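Okay, thread about moving to Cetorbridge with too much stuff and what I've learned after a month of living with less of it. Long one, get a snack.

Backstory: my old place in Dremden had a walk-in closet. A real one, with a door and a light! I filled it the way water fills a bathtub. The new apartment has one closet and it's the width of me with my elbows out.

So before the move in July I pulled out every piece of clothing I owned and counted it, because my sister bet me lunch I had more than 300 things. I had 359. That's including socks, counted as pairs. I bought her lunch and I'm still mad about it.

Rule one was easy. If it had a hole or a stain I'd already tried to fix twice, out. That got rid of all my painting shirts, and I haven't painted anything in years.
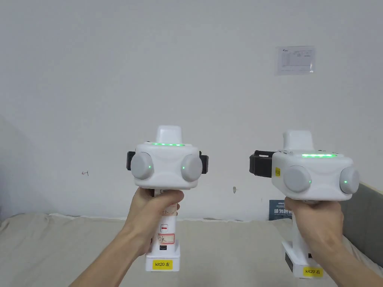 Rule two was harder. If I only kept it for the person who gave it to me, I had to either wear it that week or pass it on. I wore a mustard cardigan from my aunt to the grocery store. In July. I came home and put it straight in the bag.

The bag situation, by the way: I used Brurier storage bags, the flat kind with a zipper, and two of the zippers split before I even got to the car. The cheap bin bags from under the sink held up fine, so do with that what you will.

My old neighbor Viola Cattaneo took most of my work blazers for her daughter, who just got her first office job. She sent me a photo and the kid looks like she runs a bank. I teared up a little, not gonna lie.

T-shirts were the real problem. I'm a T-shirt person. Free 5K shirts, band shirts, a Carbone pizza shirt from a place that closed before I was old enough to drive — I have no idea how I even got that one. It stays.

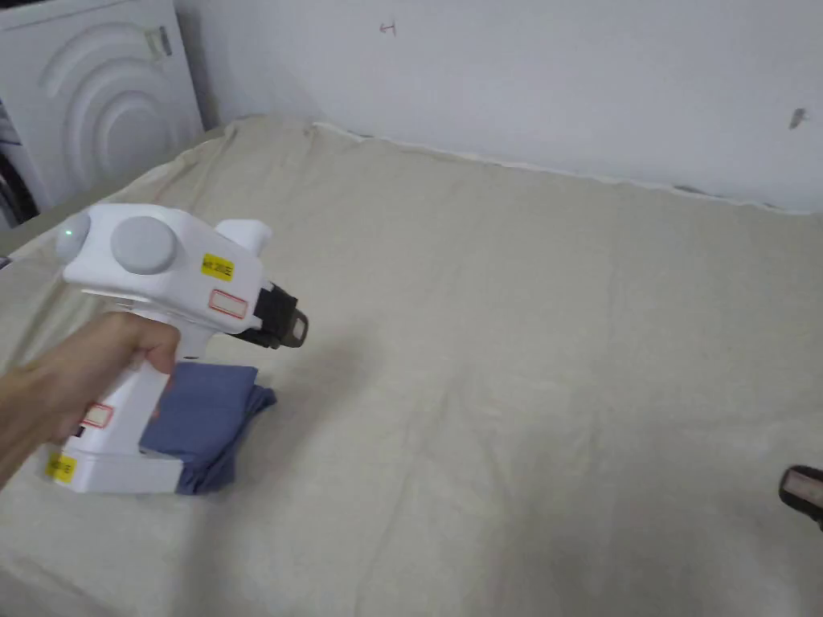 I got the tees down to 30 and then stalled for two weeks. What finally worked was doing laundry less often. Whatever I dug out on day ten and felt grumpy about wearing, that was the one to go.

Someone asked about folding. I've tried the little upright rectangles and they're great until you pull one out and the whole row flops over like dominoes. A shoebox lid as a divider helps. Rolling works too but my linen stuff comes out looking like a road map.

Also you do not need to fold underwear. I said what I said.

Sold a few nicer things online and made $733 total, most of it from one winter coat and a pair of boots I wore exactly once to a wedding in the mud. Shipping the boots was a nightmare. Never again, next time I'm meeting people in a parking lot like a normal person.

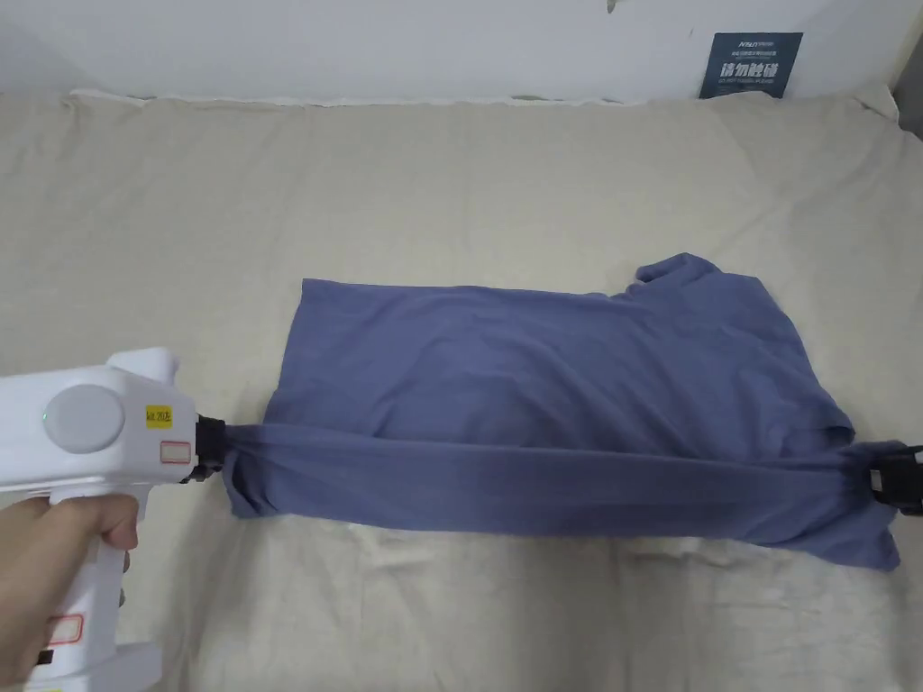 Things I miss already: the gray hoodie with the thumb holes. I gave it away in a fit of confidence and it's been around 7 days of regret. If you're in Cetorbridge and you see it at the thrift store on the hill, text me immediately.

Things I don't miss: everything else, I think? I couldn't list ten of them for you if you paid me.

Coats are next. I have opinions about coats and they're all going to be tested, so I'll add to this thread when it cools off. Meanwhile tell me how you store sweaters, I'm taking all suggestions except cedar (it makes me sneeze).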